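Home Reviews Furnishings Supplies Archive Contact

Girolik Break Room Starter Kit: Supply Review

Published July 20, 2020

The Girolik Break Room Starter Kit is sold to offices, clinics and schools that want to equip a shared kitchen with a single order. It contains an upright paper towel holder, a case of towels, foam cups, stir sticks, a drawer organizer and a wall rack for dish cloths. The Ernov Office Services Group placed the kit in its Parkano building for seven weeks. The building houses 300 employees on two floors and has one main break room and a smaller one next to the Sales department. This review covers the contents of the kit, the ordering process and the cost of refills.

Setup was completed in a single morning. The instructions are printed on one folded sheet and are clear, although the text is small. The wall rack requires two screws and a level, neither of which is supplied. Offices that rent their space should confirm with the landlord that drilling is allowed before placing an order. The rack cannot be returned once it has been mounted.
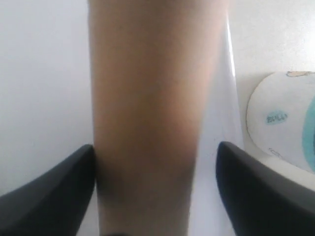
Photo: Ernov Office Services Group

Paper towels accounted for most of the supplies used during the review. The Girolik towels are two-ply and tear evenly at the perforation. They absorb a coffee spill well enough, but they leave lint on glass and should not be used for screens or display cases. Each roll is wound tightly and lasts longer than its diameter suggests. In the main break room, one roll was sufficient for a normal working day. The room by Sales used less during the week and considerably more on days when clients were received.

The drawer organizer is the weakest item in the kit. Its dividers are set for cutlery of standard length, and serving spoons do not fit. The dividers can be moved, but they work loose again within a few days if the drawer is opened with any force. A fixed tray of the same size would be a better choice, and most office supply dealers carry one at a lower price.
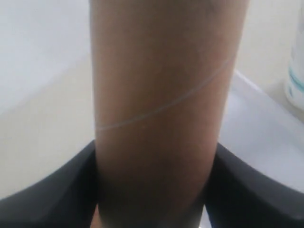
Refills are ordered through the Girolik account page, and an office may choose a fixed monthly shipment or order as needed. We used the second option. Orders placed before noon were shipped the same day. One shipment arrived with a damaged outer carton, and the supplier replaced the contents without asking for a return. The account page does not show past orders in a form that can be exported, so offices that reconcile supply costs by department will have to keep their own record.

The towel holder performed well. One-handed tearing is the usual test of a countertop holder, and most light models tip or slide when a sheet is pulled quickly. The Girolik holder stayed in place on a dry surface and moved only slightly on a damp one. Changing a roll takes a few seconds. Cleaning is simple - a damp cloth and mild soap are enough - but the underside of the base collects crumbs and should be wiped when the counter is cleaned. 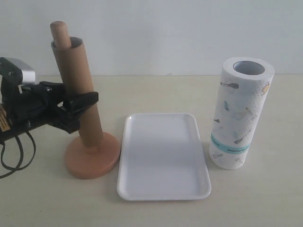 An upright paper towel holder on a cream tabletop.

Cups are supplied in a carton of 2000, and storage must be planned accordingly. The carton does not fit on a standard pantry shelf and has to be kept on the floor or divided. The cups keep coffee warm and are comfortable to hold. They separate cleanly from the stack, with only an occasional pair stuck together. Several municipalities restrict foam food containers, and purchasing staff should check local rules first. Girolik offers a paper cup at a higher price. It was not part of this review.

Employees who bring their own mugs will have little need for the cups. A smaller carton would suit many offices better, and we have made that suggestion to the supplier. 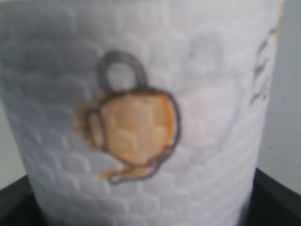
Foam cup with a hand-drawn teapot.

The stir sticks are plain and adequate. The cloth rack held its position after mounting and has room for five cloths, which dried overnight when spaced evenly.

Rating and recommendation

Towel holder: very good
Paper towels: good
Cups: good, subject to local rules
Cloth rack: good
Stir sticks: acceptable
Drawer organizer: poor

The kit is recommended for offices that are opening a new break room and have the storage space for the cup carton. Offices that already have basic equipment should buy the towel holder and towels separately. The Parkano building will continue to use both, and the drawer organizer has been withdrawn. A further review of refill pricing is planned for January.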